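In Praise of Keeping the Old Thing Going

I have been thinking a good deal this spring about the word "obsolete," mostly on account of my mother's mantel clock. It stopped one Thursday in April, a little before supper, and I took it to a shop in Kevport where the man behind the counter looked at it kindly and told me I could have a new movement put in for less than it would cost to clean the old one. He wasn't trying to cheat me. He was telling me the plain truth about prices, and I stood there with the clock in a bath towel and felt a little foolish for wanting the other thing.

I wanted the other thing all the same. I have wanted it about toasters and winter boots and a sewing machine with a chipped hand wheel, and I have come to believe the feeling deserves a better defense than it usually gets. Sentiment is the word people use when they'd like you to stop talking, so let me leave sentiment out of it for now and talk about what we owe to things that can still do their work.

Start with the library in Farnthorpe, where I spent more of my childhood than I did in my own yard. The town had a Bible there printed in 1704, and it sat in a glass case by the radiator (which even then struck me as a poor spot for it). What I remember best is the spine. Somebody had sewn it up again, and then a good while later somebody else had sewn it up again in a different thread, and you could see both jobs plain as day. Neither of those menders was improving the book. They were handing it along, and I find that a very comforting idea, that a person can do a useful day's work and leave behind only a little thread.

We don't expect that of the things in our own houses anymore. We expect a washing machine to quit, and when it quits we expect a truck. The same goes for whatever is humming under the desk in the spare room, though a screwdriver and a free afternoon will get the cover off most of those, and a cover that comes off is half the battle as far as I'm concerned.
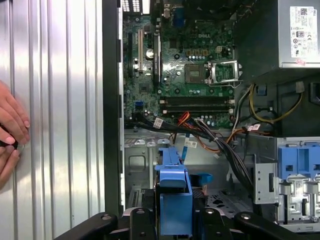

A reader in Plendach wrote to me the last time I took up this subject and said it was all very well for people with free afternoons. She works two jobs, she said, and when her dryer died she bought a new one on credit the same night, and she didn't care to be made to feel like a spendthrift by a newspaper. I have kept her letter in my desk. She is right, and I was too easy about it before.

Mending takes time, and time is handed out very unevenly. If the only repair person within reach charges more for the visit than the store charges for the machine, then telling folks to repair is just a sermon. I paid 200 dollars in the end to have my mother's clock cleaned and set right. I could pay it, and I know perfectly well that plenty of my neighbors could not, or would have had better uses for the money, like groceries.

So I would rather put the burden somewhere else. I'd like the people who make things to make them with screws where they now use glue. I'd like a parts list in the box, and I'd like the parts to be for sale after the box has gone out with the recycling. I had a Tanguy vacuum cleaner that ran for 26 years on nothing but belts and bags, and the belts were hanging on a hook at the hardware store the entire time. When the hook went empty the vacuum was finished, though there was nothing on earth wrong with its motor. I still think about that hook.

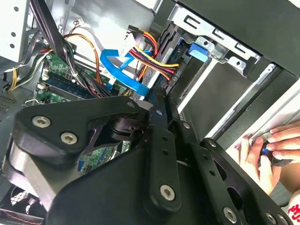

It was such a small thing to stop supplying, and I doubt it made much difference to anybody's ledger. But every house that had one of those machines was quietly told to go shopping. Multiply that by every gasket and hinge and battery door and you get a county landfill with a view.

There is a skill side to this, too, and it worries me more than the landfill does. My father could resole a shoe badly, and I can't resole one at all. I can sew on a button and bleed a radiator, and after that I am calling somebody. The somebody is generally older than I am — and I'm no spring chicken. Young people are perfectly clever with their hands when you let them near something, but we have been handing them sealed objects and then scolding them for not knowing what's inside. I would gladly see every middle school give over one room to broken things. Let the kids take apart whatever the town was going to throw out. Some of it would never go back together, and I can live with that.

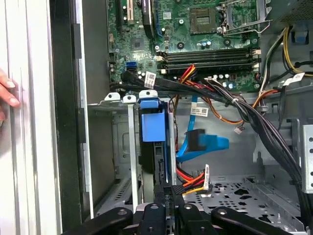 What I'd Ask of the Rest of Us

Only modest things, and only when you can manage them. Wait a day before you replace something, if it's the sort of thing that can wait. Ask around, for there's usually somebody on your road who likes fooling with small engines or lamps and would be tickled to be asked. Keep the jar of odd screws. I have 2 of them myself, and my family laughs at me, and then comes to me for screws.

And if you make your living fixing things, please put a bigger sign in your window. I drove past the clock shop in Kevport for years thinking it sold greeting cards. The clock is back on the mantel now, by the way. It runs a touch fast, as it always did, and I set it back every Sunday after breakfast the way my mother used to.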